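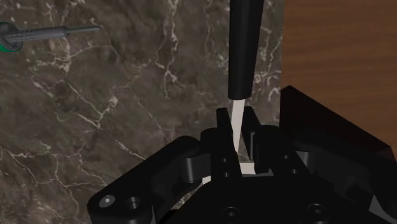

Wrist view from the sim, jaws either side of the white strip, tapered cylinder coming in from the top.

Ticket: Strip grasp slips in simulation, cylinder tilts on lift
Project: Fustach (home bench build, parallel-jaw gripper)
Component: sim / contact
Status: Closed, one follow-up open
Opened: December

Summary
The gripper closes on the thin white strip under the black cylinder and reports a good grasp. On lift, the strip creeps down through the jaws and the cylinder tilts. Same script, same start pose, different result from run to run. I want this fixed in sim before the real arm on the Lonville bench gets the same routine.

Setup
Scene is the marble tabletop with the screwdriver left in as clutter. Gripper model is my own export from the CAD for the Medeiros linkage. Controller is the Tradix board profile, unchanged from the last ticket. Wrist camera on, looking down past the jaws.

Steps to reproduce
1. Load the bench scene and home the arm.
2. Run the strip grasp routine with default force.
3. Wait for grasp confirmed, then lift.
4. Repeat without reloading the scene.

Expected: strip stays put between the fingers for the whole lift.
Got: 34 slips in 80 lifts.

Log

09:10 Baseline run done, numbers above. Grasp confirmed is true in every run, including the bad ones. The flag only checks that the finger motor has stalled, so it says nothing about what the jaws are holding.

09:45 Raised closing force. Fewer slips but the strip jitters between the fingers and on one run it popped out sideways. Put it back to default.

10:20 Suspected the screwdriver. Removed it, reran, no change. Put it back, as the camera checks expect it.

11:05 Turned on contact drawing. The contact points are wrong. With the jaws closed I get a patch near the fingertips on one side and a single point low down on the other. The fingers are meant to press flat.

11:30 Checked the collision meshes. The exporter had wrapped each finger in one convex hull. The hull fills in the pocket on the inner face and leaves a slight bulge, so the strip is being pinched on a bump. The visual mesh is fine, and the camera view gave no hint of it.

13:15 Replaced each hull with 3 boxes, fitted by hand. Contact is now a row of points on both sides. Slips down but still there.

14:00 Friction on the strip was never set and was falling back to the scene default. Gave the strip and the finger pads their own values. Also cut the physics timestep in half. Frame rate drops, acceptable on this machine.

14:40 Ran another 20 lifts. No slips. Cylinder stays upright through the lift and the hold.

15:10 Reloaded the scene from scratch and repeated the same batch to rule out leftover state. Same result.

Fix
Convex hulls on both fingers removed, box colliders in. Explicit friction on strip and pads. Smaller timestep in the bench scene only. Closing force unchanged.

Notes
The friction values are guesses and need a pull test on the printed pads before anything gets copied to the real controller config. Linkage arms still use hulls. They don't touch the strip, so I left them alone.

Follow-up (open)
Grasp confirmed should also check jaw width against the expected strip thickness. Moved to its own ticket under the Tradix profile.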